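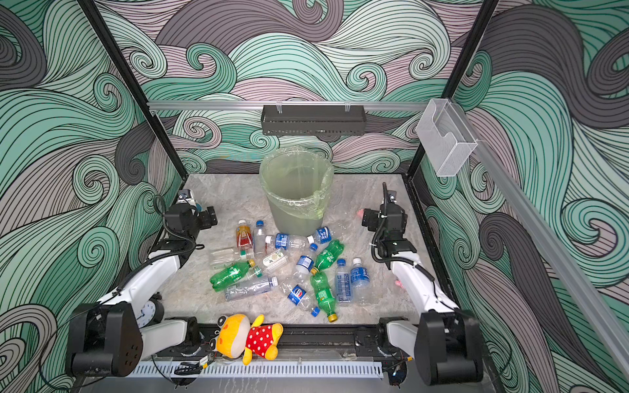

Bottles and Bins: The Drastedow Sorting Corner

Gallery / Waste and Recycling / Drastedow

Empty plastic drink bottles in front of a translucent green wastebasket. The bin has a pale green bag in it, with the rim folded over the top edge.

The Drastedow building in Bekent has collected plastic bottles separately from general trash since the spring of last year. Before that, everything went into the same dumpster behind the loading door. The change was made when the hauling contract came up for renewal and Cladutcombe offered a lower rate for loads with the plastics taken out. This page covers the sorting corner, the bins, and the kinds of containers that get sorted.

In the first 6 months the building sent out 1,624 bottles. The number comes from the tally sheet that goes along with each pickup. It includes bottles of every size, from the small energy drinks to the large soda bottles from the Panganiban lunch counter on the ground floor. It does not include jars, cups, or food tubs, which are listed separately.

What goes in

Most of what we sort is water bottles. The standard one is 500 ml, clear plastic, with a blue or white cap and a paper or film label. After that come sodas, iced tea, juice, and energy drinks. Clear plastic and green plastic can go in the same bag for now. Cladutcombe separates them by color at its own site.

Labels can stay on. Caps can also stay on, as long as they are screwed down. A loose cap is small enough to fall through the sorting screen and end up as trash. If you find caps on their own, there is a tub for them next to the sink.

Please empty your bottle before you bring it over. A quick rinse is good for anything with sugar in it. Water bottles do not need rinsing. A half-full bottle adds weight to the bag, leaks at the bottom, and makes the whole corner sticky in August.

The corner

The sorting corner has a pale gray surface with a marble pattern, easy to wipe down. The wallpaper is the part visitors ask about. It has large wave shapes in mint green, charcoal, and dusty pink, filled in with fine black lines. It was left over from another room and there was enough of it to do the walls here too.

A silver aluminum rail runs across the back wall with a dark gray perforated basket shelf hanging from it. A clear acrylic holder is at the right end of the rail. Keeping these things up on the rail leaves the surface free for spreading out a batch of bottles.

Bins and bags

Two styles of bin are in use, the green translucent wastebasket and a gray mesh one. The green one is good for small batches. You can tell how full it is from the side, and the bag fits with enough left over to fold down.

The mesh bin is the larger of the two that we bought for the building. Air moves through it, so bottles that were rinsed a few minutes earlier have a chance to drain and dry. It should be wiped out at the end of each week. Use a brush on the holes if anything has dried in them.

Fold the rim of the bag down over the outside of the bin before you start. If the bag is only tucked inside, it slides down with the first few bottles and has to be fished out. When the bag is full, press out the air, tie it, and take it to the loading door before 5 in the afternoon. Bags left after that wait for the next pickup.

Jars and other containers

Not every plastic container belongs with the bottles. Jars that held food, spice shakers, and small tubs with hinged lids are a different plastic much of the time, and the lid may not match the body. Check whether there is anything inside. A jar with something in it goes back to the kitchen shelf, where people can claim it. Empty ones go in the mixed plastics box under the counter. 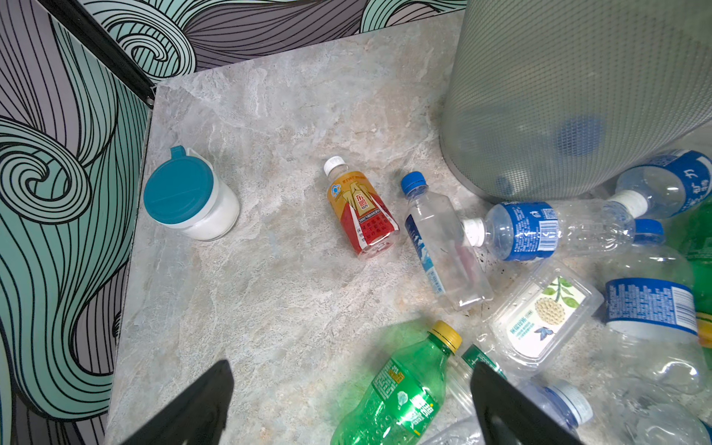

Small jar with a teal flip-top lid, off to the left of the drink bottles.

The jar has a white granular substance in it, such as sugar or salt. To its right is a short energy-drink bottle with an orange, yellow, and red label reading 东鹏特饮 and a white screw cap. A clear, empty water bottle lies next to that one, and the gray mesh bin stands behind the heap.

Short bottles like the energy drink are fine in the regular bottle bag. The shape makes no difference to Cladutcombe. Full-wrap film labels are accepted too, and there is no need to cut them off.

Not accepted at the corner

Glass bottles and glass jars
Drink cans (use the blue can box by the stairs)
Paper cups and cartons
Bottles that held oil or cleaning products
Anything with food still in it

Pickup and supplies

Pickups are in the morning at the loading door in Bekent. The tally sheet is on the clipboard by the door, and the count should be written down before the bag is tied. Spare bags are in the lower cabinet at the Panganiban end of the hallway. Take a whole roll if the one at the corner is nearly finished, and leave the empty tube on the shelf so that another roll gets ordered.

More galleries: Loading Door / Hallway Cabinets / Kitchen Shelf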